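9 August 2026
Arm 2, kitchen counter cell (sim) — gripper slip and base offset

Picked this up from Raphaël's note in June. His complaint was that the arm drops small round-sided items partway through the lift, mostly the green one, and that it had become worse after the move to the new Giditent build. He had already tried raising the grip force and gained nothing by it.

Started by loading his last saved config and running the lift test as it stood. 100 lifts, same start pose, same object. 68 held to the end of the move. The rest let go, nearly all of them in the first part of the upward motion, before the wrist levels out. So the fault is easy to bring on, which makes a change.

First thing checked was friction on the finger pads. Values in the config match the ones in the Brindent material table, both sides. Left alone.

Second was the mounting. The base is meant to sit flush on top of the pedestal block, with the marble slab butted up against the block. In the Erngate scene file the block had been made slightly shorter at some point, and the base offset had been typed over by hand to make up for it. The hand-typed number was short by two millimeters. It doesn't show when you look at the scene, but every grasp height was wrong by that amount and the fingers were closing low on the object. On a flat-sided box you would never notice. On anything round it matters.

Fixed by tying the base offset to the top face of the block. Anyone who resizes the block now will carry the arm with it. Please don't type a number back into that field.
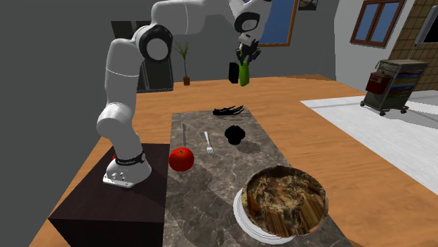
Third, the physics step. The new build went to a longer default step and our controller gains were tuned on the old one. With the long step the finger joints chatter against the object when the arm speeds up. You can see it plainly in the contact force plot, a row of spikes where there should be a fairly level line. I think this is also why Raphaël's higher grip force did no good: more force, bigger spikes.

Put the step back to the old value and left the gains as they were. The spikes went away. The run takes longer on the small machine, which I can live with.

Re-ran the 100 lifts after the offset fix alone, before touching the step. Better, but still dropping some. Did it again with both fixes in and it held every time. I'd like to keep the two changes as separate commits so we can tell them apart later.

Then started the long run overnight with mixed objects from the Besnard set, same counter layout, 3,191 lifts planned. Stopped by hand at 3,000 — the log disk was nearly full and I didn't want a half-written file at the end. No drops logged. Two lifts flagged for slow settle at the wrist. Both were at the far end of the slab with the arm well stretched out, so I'm not too worried, but they should be looked at.

Housekeeping while I was in there:

Joint limits on the elbow were still the loose ones from early testing. Set back to the values in the arm's own file.

Collision shape for the counter was a single box covering slab and table together. Split in two. Planner had been treating the wood as if it were at slab height and refusing some low approaches.

Home pose renamed. There were two called "home" and the script took whichever it found first. The old one is now "home_old" and can go once nobody complains.

Log rotation turned on. Keeps the last five runs.

Still open:

Raphaël to confirm the drop is gone on his machine with a clean checkout. If he still sees it, first look at the step value. The user settings file overrides ours without a warning.

Retune the gains for the long step at some point. Going back to the old step is fine for now, but the next Giditent release may not let us.

Contact sounds a bit off on the tart plate when something is set down near it. The log shows tiny contacts between plate and slab at rest. Might be the plate mesh. Not looked into yet.

Slow settle at full reach, see above. Lift numbers are in the run folder, in flagged.txt.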